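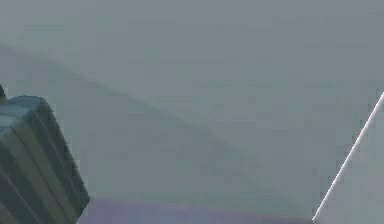

Wemthorpe say goodbye to the old ground, and lose on it

May 7, 2025
By Dinesh Sarkar

Wemthorpe played their last match at Taslow Lane last night and marked the event in the traditional manner, by throwing away a lead. Two up against Draltuma Rovers at half-time, they lost 4-2, the winner going in off a defender's knee while the home end was still singing about the first half.

It was the 13th time this season they have dropped points from in front. The club shop has not yet put that on a mug.
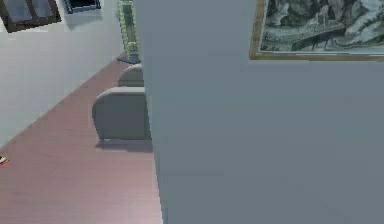
The result leaves Wemthorpe needing a win on the final day to stay up, a sentence this reporter has kept on file since March. They will have to do it away at Pattinasarany Athletic, where they last scored when the manager was still playing, and he was the one who missed the penalty afterwards.

Supporters were invited to buy their own seats after the whistle for £100 each, bring your own spanner. The queue was longer than the one for tickets.

Recent items
Draltuma sign keeper on loan
New ground: bus times still to be agreed
Wemthorpe Reserves 0-0 Taslow Town
Letters: in defence of the back three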